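Dodemeck revisa la gestión de los artículos sueltos en su almacén

Entrevista con Veronika Nyitrai, responsable de materiales

El almacén de Dodemeck custodia 600 referencias de pequeño formato, entre guantes de trabajo, piezas moldeadas y cajas de producto. Desde agosto, los artículos que llegan sin embalaje colectivo se depositan en contenedores grises de paredes inclinadas, a la espera de su clasificación. Veronika Nyitrai dirige el área desde la apertura del centro y atendió a esta publicación en su despacho, a primera hora de la mañana.

«El artículo suelto es el que más tiempo consume», explica. «Un palé completo se registra en un minuto. Un guante sin su pareja obliga a consultar el albarán, el pedido y, en ocasiones, al proveedor». Según los datos internos, el centro recibe hasta 100 unidades de este tipo en cada turno.

La norma vigente establece que los contenedores no deben llenarse. Nyitrai defiende el criterio pese a las objeciones iniciales de la plantilla: «Se nos dijo que desperdiciábamos espacio. Yo respondo que un contenedor lleno hasta el borde esconde lo que hay en el fondo, y las cajas pequeñas acaban aplastadas».

La clasificación se apoya en el catálogo Naretti, que agrupa los artículos en 49 familias. Gizella Pap, encargada de formación, reconoce que los guantes plantean dificultades propias. «Cambian de forma cada vez que se depositan. Pedimos que se coloquen extendidos, con el puño a la vista, pero no siempre es posible», señala. Las cajas, añade, se identifican por el lateral impreso, y su posición en el contenedor resulta indiferente.

Preguntada por el desgaste del material, Nyitrai admite que los fondos presentan rozaduras tras un uso prolongado. La dirección ha solicitado a Runex un presupuesto para renovar 2 contenedores y mantener los restantes en servicio. «Una superficie rayada no impide trabajar», precisa. «Lo que se examina en cada revisión es que no haya grietas ni aristas».

El procedimiento se extenderá próximamente a la sección de devoluciones, donde Pap impartirá las primeras sesiones formativas.

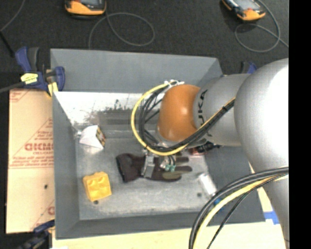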